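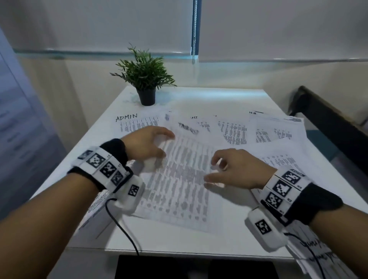 Wearable Capture at the Desk: Rules and Practice

Gallery, July

Every outfit that records hand work for robot training now has a rulebook. Ours at Stulow runs to 300 lines, and I have doubts about a good share of them. This page goes with the sorting tasks, the dull end of the job: paper, labels, piles. Zilteck supplied the checklist we started from. Wumbei wrote the additions, most of them after somebody got annoyed.

Task 1487, paper sorting. Sheets with headings in marker, one table, both hands in use. The rule says the wearer should work "at a natural pace." I have yet to meet anyone who keeps a natural pace after being told to.

On markers. Square patterns on the wrist must stay readable to the camera. Fine, but the checklist gives no limit for how long one may be hidden when an arm turns over. Until it does, two reviewers will pass and fail the same clip, and both will be following the rules.

On cables. "Route cables so they do not affect movement." Who decides? The wearer gets used to a tug in minutes and stops reporting it. I would rather see a plain reach test before each session, written down and signed.

On paper. This is the one I would fight for. Anything with real names, pay or travel details on it should stay out of a recording, and blur added later should not count as a safeguard. Diver, our review tool, flags readable text – some of the time. Use dummy sheets and keep a copy of the set.

On breaks. 2 per session, says the rulebook, with no word on how long a session is. We asked on a Wednesday and were sent the same page back.

On sign-off. A clip needs a yes from the wearer as well as the reviewer. Good rule, badly kept. The form has one signature box.

Comments on the next draft go to the Stulow front desk, on paper if you like.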